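Janaka Kumarasinghe works outdoors from April until the deck gets too cold for typing. He runs Herance, a two-product sticker label, and does the proofing for it at a glass-topped patio table behind his house.

"Glass is flat enough for sorting, and it wipes clean," he says. "The texture is a drawback. You can't write on a sheet without a board under it."

The table has a center hole for an umbrella. Kumarasinghe keeps the middle clear and works outward from it, with sheets toward the back and drinks toward the front. He bought the wicker armchairs later, from a dealer called Golard, and rates them as adequate. "The arms are a little high for a keyboard. For cutting and sorting they are fine."

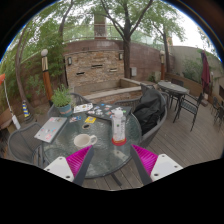
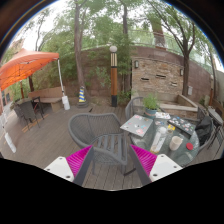
The patio table with two sticker-covered devices, loose stickers and a potted plant.

The lids serve as a test surface. Each new vinyl goes on a laptop and stays there for 22 weeks, and he checks the edges for lift. A batch from Biswas failed early. "The adhesive crept in direct sun. The print itself held."

Orders run to 400 sheets in a normal month. August reached 1,169, and he moved packing indoors to a bench. Proofing stayed outside.

Asked about wind, he says he stops when loose pieces start to move. The plant marks one side of the table and has not been shifted all season. "It's heavy, and it drops leaves if I turn it."

He starts at 10 in the morning, when there is enough light to compare whites. The next sheet, Drirner, is still in proof. The yellow is being reprinted.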